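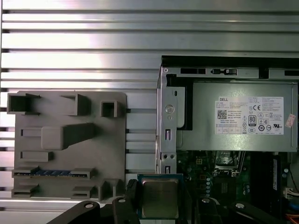 Looking After the Ollitz Assembly Cell

January
By the Ilau workshop desk

The Ollitz cell puts processors and memory into open desktop computers. It was set up by Tomaszewski and has been in our care at Ilau since last winter. This gallery page covers how the cell is arranged and what we do to keep it running. More pictures will be added as the work goes on.

1. Chip, fixture plate and chassis

A processor held by its two edges between the black gripper fingers, just above the motherboard and to the left of the open socket. The gray plate on the left carries the raised holders and the long slot with blue teeth. The computer has its side panel off and the power supply, with its Dell label, left in place.

Notes on the setup

The plate is fixed to the slotted aluminum bed and stays there between jobs. If it has to come off, the taught positions are checked again before the cell goes back to normal speed. We do this at 3 percent speed with one hand on the stop button. A full check covers 14 positions and takes most of a morning.

The chassis is the part that moves most from job to job. Push it against its stops before clamping. A case that sits slightly high on one corner will pass a quick look and then fail at the socket, so run a finger along the bottom edge first.

Fingers

The fingers are checked for wear every 1,000 cycles. Wipe the contact faces with a dry lint-free cloth and look for shiny spots or a rounded edge. Change both fingers together, even if only one is worn. The screws get a small drop of low-strength threadlocker. Do not use the red kind. We did once, and the heads had to be drilled out.

After a finger change, close the gripper on the Adano gauge block and write down the reading. If it differs from the last one on the sheet, reset the closing position before picking up a chip.

Wrist camera

Clean the lens with the cell powered down. Bright streaks off the aluminum bed have caused false edges in the past. Turning the overhead lamp a little toward the back wall cured most of that. The lamp angle is now marked with tape on its arm.

Cycle log

The counter read 2,711 at the last service. Finger wear was within limits, the cable clips were tight, and one plate screw was replaced. The next finger check falls at 3,000.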